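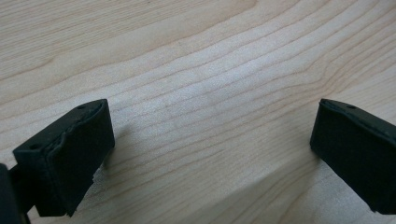 Page last changed: August, 4:15 p.m.

The woman who runs the finishing room at Umard, a small table maker in Foltudell, works mostly with pale wood. She says customers ask about the grain before they ask about the price.

"They want to know if the lines will match from one top to the next," she said. "I tell them they won't. One board has wide arcs, the next is all tight stripes."

She sands every top by hand after the machine pass, going with the grain, and then puts on 2 coats of a matte oil. Her shop used a gloss finish from Tastard for years - she never liked it. "You saw the lamp in it and lost the wood."

A standard top sells for $428. The largest order so far came from the Beaudoin reading room, at $3684 with delivery.

She keeps a soft cloth by the door and wipes each top down before it is wrapped.
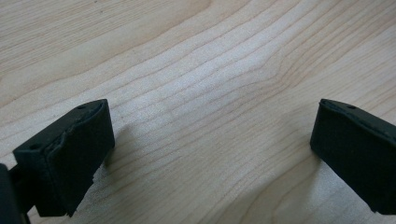
Can a pale top be oiled again at home?
Most owners can do it themselves, with a light sanding along the grain and one thin coat of the same oil, left overnight.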